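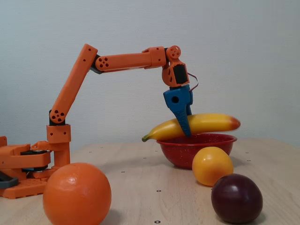
Toy fruit in a bowl, yes or no?

plumcobbler
OK so I finally have a bare light wood table I love and I keep wanting a red bowl with play fruit on it. My sister says plastic fruit is for dentist offices. Talk me into it or out of it!

gravelroad56
Out of it. Real bananas cost next to nothing and you get to eat them.

tansy_m
Disagree! Real bananas last three days in my kitchen and then it's fruit flies. I've had a yellow toy one in a red bowl since December and it still makes me happy every morning – one piece, draped right across the top so an end hangs over the rim. Don't fill the bowl, that's when it goes dentist.

plumcobbler
Ooh, just one? I was looking at the Hollmann set, which is 44 pieces (I know, I know).

gravelroad56
44 pieces of fruit you can't eat. Come on.

oatmeal_jar
What color is your wall? We have a pale gray-blue and red and yellow look great against it. On our old beige they looked like ketchup and mustard.

plumcobbler
White for now, but I've got a Nargate sample card on the fridge with two blues circled – so maybe?

tansy_m
Paint first, then bowl. And get the banana with the little green stem, the all-yellow ones look like pool toys.

gravelroad56
Fine, but put a real apple next to it.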